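Open Day at the Nunwood Running Center
May 20, 2024

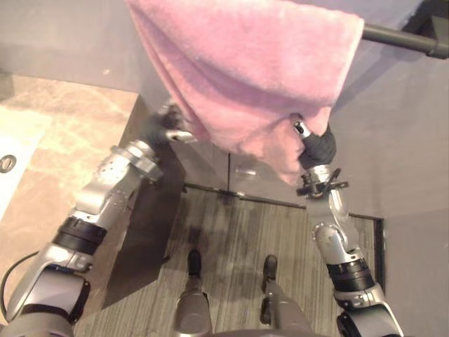

Nunwood opened its new running center to high school coaches and parents this month, and I drove over with two of our assistants to see what a cross country team could get out of it. The center sits at the edge of the old Gatberg farm, and most of the money went into the trails. Inside there is a small treadmill room, a stretching area and locker rooms. Teams bring their own towels, and a pink terry-cloth one over a dark gray bar is about as much decoration as you should expect. Coaches who want a fancy weight room will have to keep looking.

Kirsten Gauthier, the center's director, took our group out first. There were 23 of us, mostly coaches from schools within an hour's drive. The main loop is two kilometers, so a 5K race is two full loops plus a one kilometer starting stretch across the lower field. The start line is wide enough for 17 team boxes. The first turn comes after a long straight, which should spread the field out before anyone has to fight for position.

The hill on the back side is the part people will talk about. It isn't steep at the bottom, but it keeps going through the trees and gets worse near the top. After that you drop down to a creek crossing and have a flat run of 400 meters to the end of the loop. Runners see the hill twice. A team with a good pack from one to five could make up a lot of ground there on the second trip.

Footing was fair. The grass on the lower field was still thin in places and there were roots showing near the creek. Gauthier said both would be fixed before the first meet in October. I would still put my kids in longer spikes if it rains that week.

Mervin Lévesque runs the timing and gave a short talk in the treadmill room. He plans to have split mats at the mile, at the top of the hill and at the finish. Results will be posted by team as well as by runner, so coaches can check their one-to-five spread at each mat. He was asked about the cost and said entry would be $105 per team, boys and girls entered separately.

We jogged the loop before lunch. Rhonda Chan from our staff ran it twice and thought the second climb would cost most varsity girls nine or ten seconds compared with the first.

Parking is the weak point. The gravel lot holds a few buses and the overflow is a field with one narrow gate. Restrooms are by the locker rooms only, a long walk from the start line.

We have asked for a spot in the October meet, varsity and JV. Practice visits can be booked through the front desk on weekday afternoons, and teams need to be off the trails by dark.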